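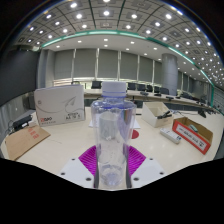
Chapitre 3 – Flambement : ce que vaut la formule d'Euler

Charge critique : π²EI/L². On la récite volontiers, on vérifie moins les hypothèses : barre droite, charge centrée, matériau élastique. Je doute qu'un poteau de chantier les remplisse toutes.

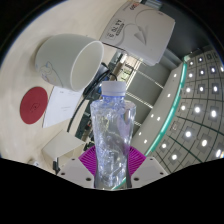 Fig. 3.1 – Bouteille en plastique transparent, bouchon blanc.

Élancement de 200 : Euler passe. À 20, il annonce une contrainte absurde pour un acier courant. 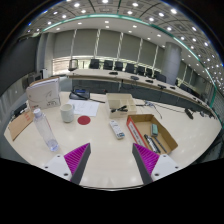
Caline objecte que les coefficients de sécurité couvrent l'écart. Peut-être, mais lequel ? À reprendre en TD, exercice 2.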